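Saklow open day recordings

README, version 2

This folder holds the recordings made during the open day at the Saklow workshop on June 30, 2023. Visitors came through in small groups and watched an arm pick up everyday and workshop items from a felt-covered table. All of the footage is from the camera at the wrist. There is no room camera and no sound.

Contents

episodes/ – one folder per grasp, 1,556 in all
stills/ – single images taken from the episodes
objects.csv – object names as used on the day
splits/ – train and test lists
notes.txt – operator notes, typed up afterward

The test list has 220 episodes. The rest are in the train list. Both lists were drawn at random, so the same object can turn up in both. If you need a test on unseen objects, make your own split from objects.csv.

How the demonstration ran

Each session lasted 30 minutes. An operator from Zwahlen drove the arm by hand control for the first part, and after that visitors could ask for a particular item to be picked. The gripper has two black fingers with flat pads. Nothing was changed on it between sessions.

Objects were set upright where possible. Round items were the main interest for this visit, as the Zurov group had asked to see how the fingers close on cylinders of different kinds. Both stills are views down past the fingers, with a cylinder held upright between them.

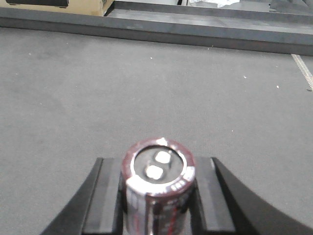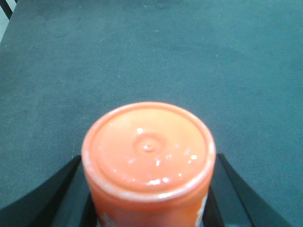

Object names in objects.csv are short and plain. They describe shape and color first and use a part name only where the operator was sure of it. Names were not checked against any parts catalog, so treat them as labels for sorting and nothing more.

Known problems

- Focus is fixed. Items close to the camera and items at the back of the table are not sharp at the same time.
- Small printing on objects often can't be read. Please don't use this set for text reading.
- Shiny surfaces show bright spots from the overhead light. We did not correct for this.
- Lint on the felt was left alone. It shows up as white specks, so mask the background if your method is sensitive to it.
- Two episode folders have no end marker. They are listed in notes.txt.

Loading

The episodes are in the Gemix folder layout, the same one we used for the March release. The old loader still works, but it ignores the stills folder. Timestamps are in seconds from the start of each episode, so they can't be used to put episodes in order. Use the folder number for that.

Success labels are in a separate column and were entered by the operator. Empty cells mean the label was not recorded – please don't read them as failures.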